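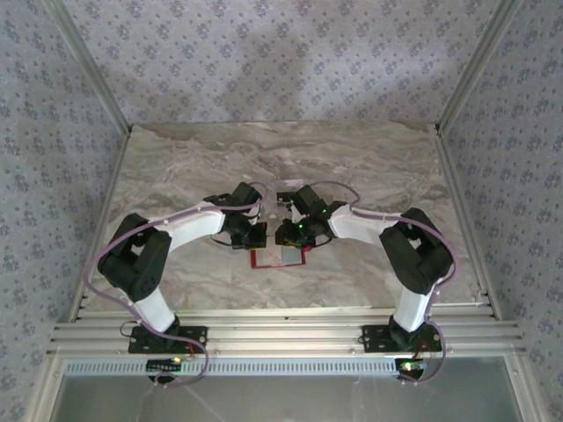

Robot Lab, Session 9: When the Arm Does the Wrong Thing Well
Notes by Mateja Begović

Reading before the session: the Kumia incident log from January, all of it, including the boring entries. Bring your own cell's log sheet.

1. The fault we are working through

I love this one, and I have been waiting for you to know enough to enjoy it with me. It happened on a two-arm cell running the Kurkent handover exercise: left arm picks a part, brings it to the middle, right arm closes on it, left arm lets go. You have all written some version of this program. The one in question had completed 1104 handovers without a complaint from the software.

On the next one, the left arm let go before the right arm had hold of the part. The part dropped. The right arm closed on air, decided it had a grip, and carried nothing to the tray with perfect confidence. The left arm went back for another part and the whole thing kept going for 37 cycles before a student looked up from her laptop and pressed stop.

No alarm, no error code, no collision. From the controller's side it was a lovely afternoon.

2. What the log said

The position error on every joint was inside limits. Motor currents looked normal at first glance. The one odd thing was the grip current on the right side, which normally climbs when the fingers meet the part and then stays up. In the bad cycles it rose and stayed up as well, and this fooled three of us for most of a morning!

Look at the timing, though. In a good cycle the current climbs while the fingers are still partly open, at the width of the part. In a bad cycle it climbs at the fully closed position, where the fingers meet each other. Same height, different place. The program checked for height only.

So there are two questions, and please keep them apart in your reports:

Why did the left arm release early?
Why did nothing notice?

3. Why it released early

The release was on a timer. Shehu, the cell's scheduler, sent "close" to the right gripper and started a countdown, and when the countdown ended it sent "open" to the left. There was never a message from the right gripper saying "I have it." The countdown had been set generously and it worked for ages.

Then a cable on the right arm started to go. It ran around the elbow with too little slack, and each time the elbow folded, the connector at the far end was tugged a tiny bit. Every so often a message was lost and had to be sent again. A few resends in a row and the close command arrived after the countdown had already run out.

I find this beautiful. A mechanical problem (slack) became an electrical problem (contact), which became a communication problem (resends), which became a timing problem, and what you finally see is a part on the floor. If you start at the floor you have to climb all the way back up.

4. Why it kept failing

Once the connector had worked itself partly out, it stayed that way. That is why we got a run of bad cycles and no single odd one. A student last year asked why it didn't fail completely. It would have, given time – and a clean failure would have been much kinder to us, as the controller does raise an alarm when a gripper goes silent.

5. The safety part

A dropped part is a nuisance. Now picture the same fault with a hand in the cell. Someone sees the part fall and reaches in to get it while both arms are still running. In the Kumia log there is an entry for exactly that. The person was unhurt, and the entry is two lines long. It should have been two pages.

Rules for our lab, no exceptions:

Stop both arms before reaching in. Pausing the program does not count as stopping.
One person holds the stop button whenever another has hands inside.
Never reseat a connector with the power on, even if the lights look fine. A lit indicator tells you that a board has power. It does not tell you that its messages are getting through.
Write down a drop when it happens, including the first one.

6. The fix

We replaced the cable and rerouted it with a wider loop at the elbow. The release now waits for a real confirmation, with grip current AND finger position both checked. If confirmation doesn't come, both arms hold still and the cell calls for help. The Zirton test set has 31 handovers with faults put in on purpose, and the new program caught all but 3 of them. Those are your homework.

7. Homework

Take one of the missed cases. Draw the timeline by hand, on paper, with both arms on the same sheet. Mark the earliest moment at which the cell had enough information to know something was wrong, then say which signal you would check and what it would cost in cycle time. One page is plenty. Messy arrows are welcome.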